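6 min read

Search this site Type and hit enter

A Morning at the Tamihana Store Fixtures Open Day

I have wanted to get inside the Tamihana place in Vudbridge for ages, and in January they finally opened the doors to people like me (small shop, big opinions about shelving). I run a little hardware and paint store and write this blog on the side, so a whole building full of hooks, racks and price rails is my idea of a good day out. My sister thinks this is sad. She's wrong!

Getting there was the worst part. The parking lot at the front was closed for resurfacing, so everybody got sent down a lane to the old Stiva warehouse and had to walk back along the canal in the wind. I got in at twenty past nine with wet shoes and no feeling in my ears. They had coffee going, though, and a tray of those flat cinnamon things that leave sugar all down your coat, so I forgave them pretty fast.

The first hall is the fixture hall, and it's big. The sign on the door said 4000 fittings in stock and I believe it, there were drawers of the things. Shelf brackets, scoop bins, scanner hooks, the twirly stands that greeting cards go on. I spent far too long with the drawers and got told (nicely) that the demo tables were filling up through the other door.

So, the demo tables! Each one is a bit of store you can stand in front of, done up for one kind of goods. There was a pet one, a stationery one with gel pens, a baking one that was mostly cookie cutters, and then mine, the hand tools and decorating one, which I went back to 2 times before lunch and once more with a sandwich in my hand. It's a white pegboard on a stand with a black table in front, and the bin for the loose stock sits on the table under the hooks.

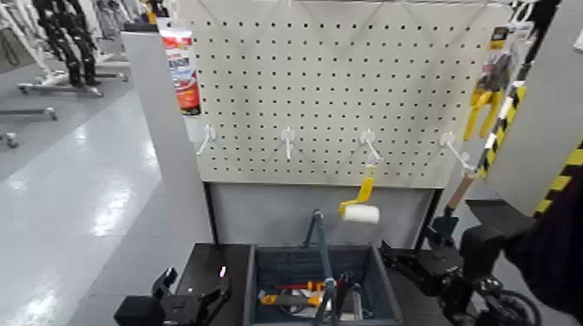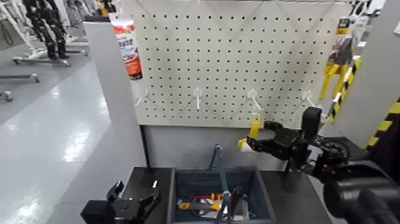
The decorating table: white pegboard, four hooks in a row and the gray bin on the tabletop.

I loved how plain it was. My own wall at home is crammed, every hole has something in it and half of it is crooked, and I'd sort of forgotten what a pegboard looks like with air around the stock. The little yellow paint roller on its hook with nothing either side of it looked like a treat. In my shop it would be behind six other rollers and a scraper, and people would ask me if I sold rollers.

There was some good stuff going on at the edges too. A tube in a red, white and orange package was hung right up at the left side, and a yellow-handled tool in its packaging was on the right, so the middle stayed open for the row of hooks. I never use the edges. I came home and moved all my sealant out to the left and it does look better, except now the door bangs into it, so that may not last.

The bin got me thinking as well. It had a few hand tools lying in it, a red and yellow screwdriver on top, and I would rummage in that bin all day long. My customers would too. They love a rummage. I have an old apple crate doing the same job by the register, and it eats splinters into everybody who sticks a hand in, so a smooth gray plastic one with slots in the sides is now on my list. They had a stack for sale near the exit at 5 dollars each and I dithered and didn't buy any, and I have been annoyed about it ever since.

What I did buy was hooks. A bag of 40 white ones, the plain single prong kind. I asked if they'd fit the Tundoleo board I put up last year and the guy at the counter went and found an offcut to try one in, and it went in fine with a bit of a wiggle. He also told me my habit of hanging heavy things low down is backward for my sort of board, and I'm still thinking about that.

Lunch was soup, in a tent, fine. The afternoon talk on price labels ran long and I ducked out before the end to catch the drawers again while they were quiet.

If you go next time, bring a tape measure and the size of your own board written down, and park at the warehouse straight away. Entry was free and you can take your bags in with you. I'll put up a picture of the new paint wall once I've fixed the door problem.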